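4.2 Timing of disclosure

Of the 85 parents interviewed in Plekbridge, 31 had received the diagnosis before birth and the rest within days of delivery. Interviews were coded with the Ganar scheme, giving 1355 segments. Parents told after birth more often described the first conversation as hurried. In 12 interviews the parent recalled being alone when told. Time to first contact with a support group did not differ between the two groups.

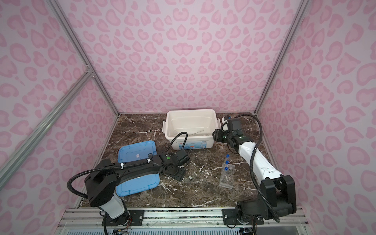 Figure 3. Workcell with patterned walls and two rail-mounted arms.

Navaratnam disagreed with this reading, arguing that parents judge the manner of the conversation more than its timing. Our codes do not separate the two.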